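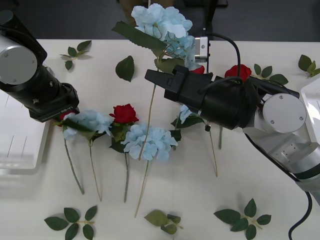
Murkow began shipping the Jukon to retail customers in September, a phone with a 2,000 mAh battery, a numeric keypad and no app store. Ewan Brunton has run the firmware group in Fokville from the start of the project. We spoke by phone in December 2022.

The first question was the battery, small by current standards. "The radio is the main load," Brunton said. "With the display off and one SIM registered, standby draw is low. A larger cell would have meant a thicker back cover and a new hinge."

The hinge was designed by Nechyporuk, a contract supplier that also makes the keypad membrane.
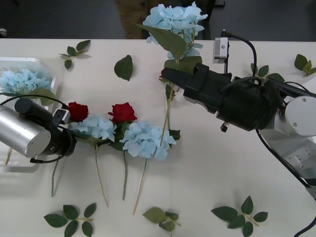

Early units dropped keypresses when two keys were hit within a short interval. Brunton traced the fault to the debounce timer. "We had it at 100 milliseconds. Fast typists beat that easily. It's shorter now, and the scan runs on its own interrupt."

The address book holds 2,000 entries, stored on the handset. There is no cloud sync. Contacts move over USB as a plain vCard file, and Brunton said that would stay.

Of the 87 bugs open at launch, most concerned text messaging, group messages in particular. Some carriers send them in a format the modem passes through unparsed.
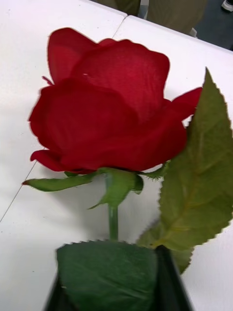
A fix is in testing. Brunton would not give a release date. "It goes out when the carriers sign off. We don't control that part."

He confirmed that the next firmware adds call forwarding to the main menu and leaves the ringtones alone.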